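About Inach

Home | About | Shop the shelves | Classes | Bring something in | Visit

Who we are

Inach is a small company that cleans, checks, sorts and resells the plain little electrical things every home has too many of and can never find: power strips, extension leads, desk lamps, plug-in timers, kitchen scales, clock radios, bedside fans. The white plastic stuff, mostly (and the beige stuff that used to be white plastic stuff). We love it! We love the buttons and the feet and the funny little sliding battery doors, and we have built a whole working week around giving it all another few years on somebody's desk or counter.

We started in two rented rooms behind a carpet store in Lumanlan, with one long table and a lot of borrowed shoeboxes. We still have the long table. We now have 3,000 square feet on the second floor of the old Ondadis building, with good north windows, a freight elevator that is slow but dependable, and enough shelving that the shoeboxes have finally been retired. Well, most of them.

What we do all day

People drop things off at the front counter, and offices and schools send us whole crates when they move. Every item gets a paper tag with a number before it goes anywhere else. From there it heads to the tables.

The tables are the heart of the place. Each one gets cleared and wiped down at the start of a shift, and only one item at a time goes on it. The cord is unwound all the way, laid out straight and looked over from end to end, then turned and looked over again. Anything cracked, scorched, taped up or missing a pin goes straight to the recycling cage and never gets plugged in. If the outside passes, we go on to the parts you touch: switches, dials, lids, hinges, buttons. Does it press evenly? Does it come back up? Does it stick on one side? You would be amazed how much you can tell about the life a device has led from its one main button.

After that comes the electrical check, in a separate room with its own bench and its own rules, done only by staff who are trained for it. Then cleaning, then a final look, then the shelf.

We keep this order the same for everything, whether it is a lamp that will sell for the price of a sandwich or a kitchen mixer that four people have already asked about.

The tables

We get more questions about our tables than about anything else, so they have earned a section.

Our first one was dark brown, and it was a lovely piece of furniture and a terrible place to work. Black screws vanished on it. Dust hid on it. We would lift a power strip, find a crumb of gray plastic underneath and have no idea if it came from that strip or from a toaster three days earlier. So we repainted, and then when we moved we went pale all over. A pale top shows every loose screw and every bit of grit, and it bounces the light up under things so you can see along the sides without picking them up. It shows coffee rings too, and coffee now lives in the kitchen.

In the late afternoon the white goes a touch lavender, and we have all grown very fond of it.

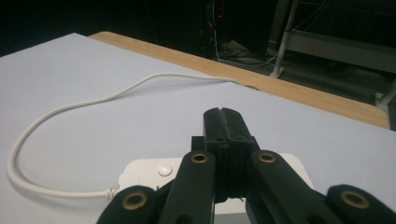 White on near-white, with a round push button on top.

White things on pale tables are a skill of their own, by the way. New people usually want a dark mat under them for the first week or so, and that is fine, we keep a stack by the sink. Then one day they stop reaching for the mat. You learn to read edges by their shadows, and you start noticing that there are a great many kinds of white: bluish ones, creamy ones, ones that have gone yellow on the side that faced a window for ten years. We sort the shelves partly by shade these days. It began as a bit of fun on a slow morning and customers liked it so much that it stuck (if you are replacing one white lamp out of a pair, you will see why!).

Buttons, a short love letter

We have a drawer of them. Round ones, square ones, rocker switches, a few of those long bars that old radios had. When a device is past saving for other reasons and the button is still good, the button goes in the drawer, bagged and tagged with the model it came from. There are 400 in there at last count, and we counted because we were moving the drawer and somebody dropped it.

A good button is raised just enough to find in the dark with a fingertip. It has a clear bottom to its travel. It does not wobble. We will happily talk about this for as long as you can stand at the counter, so consider yourself warned.

Tikalent, our house shelf

Near the entrance is a blue-edged shelf marked Tikalent. That is our name for the items we think are the best of each week, the ones that came through every check with nothing to note on the tag. They cost a little more and they come with a longer return period, 5 months where the regular shelves have two. There is no trick to it and no secret extra treatment. They are simply the good ones, and the staff argue cheerfully about what belongs there every Friday before we open.

The regular shelves are very good too! A regular tag may say something like "light scratch on base" or "cord has been bent near plug, checked, fine." We write down what we find, in plain words, and we leave the tag on so you can read it before you pay.

Things we take and things we don't

Please do bring us:

Power strips and extension leads, in any color, with the cord attached
Desk and bedside lamps, shades on or off
Small kitchen appliances, emptied and wiped if you can manage it
Timers, clocks, radios, fans, scales
Chargers and adapters, tangled is fine, we enjoy a tangle

We can't take anything with a swollen or leaking battery, anything that has been in a flood, space heaters, electric blankets or anything bigger than the freight elevator door. The front counter has a list of places that will accept those, and we are glad to print you a copy.

If you are not sure, bring it along or send us a note. We would much sooner look at it than have you guess. You don't need the box or the instructions, although we get very excited about instructions, especially the fold-out kind with drawings.

Classes

On weekday evenings the long table becomes a classroom. Our classes are small, slow and hands-on, and nobody needs to know anything beforehand. The most popular is called Know Your Cords, where you bring the bag or box of cables from the bottom of your closet and leave with it sorted, labeled and about a third of the size. There is one on cleaning yellowed and sticky plastic, which involves a lot of cotton swabs and is weirdly restful, and one on setting up a desk so you stop kicking the power strip.

We don't teach opening up anything that runs on house current. What we do teach is looking: how to check a cord, how to tell when a plug is a loose fit, when to stop using a thing and let it go. Kids from ten up are welcome with an adult, and they are usually better than the adults at spotting cracks.

The November classes will go up on the Classes page once the fall ones have filled.

Open evening

Our next open evening is 15th October, from five until eight. All the tables will be in use, the drawer of buttons will be out for rummaging, and you can follow a tagged item along the room from the counter to the shelf if you would like to see the whole thing done. There will be cider and the ginger cookies from downstairs, both in the kitchen, well away from the white tables. Bring a lamp!

How we are set up

Inach is privately owned by the people who work in it. We pay our rent and wages out of what we sell and what we charge for classes and office clear-outs, and anything we take to the recycling cage goes on to a licensed recycler. Drop-offs from households are free and always have been. Schools in Lumanlan get first pick of desk lamps in August, at cost, and every year we think we have saved up too many and every year they all go.

We are always glad to hear from people who might like to work here. You should like small objects, clear handwriting and a tidy table, and you should be comfortable with a radio that is being tested on a station you did not choose. Training for the tables takes two weeks. Training for the electrical bench takes quite a lot longer, and we cover the cost.

Finding us

We are on the second floor of the Ondadis building in Lumanlan. Use the side door with the green awning, take the stairs or ring for the elevator, and follow the sound of somebody pressing a switch on and off. There is a loading bay around the back for crates, with a bell. Please ring it twice, the first one tends to get lost under the fans.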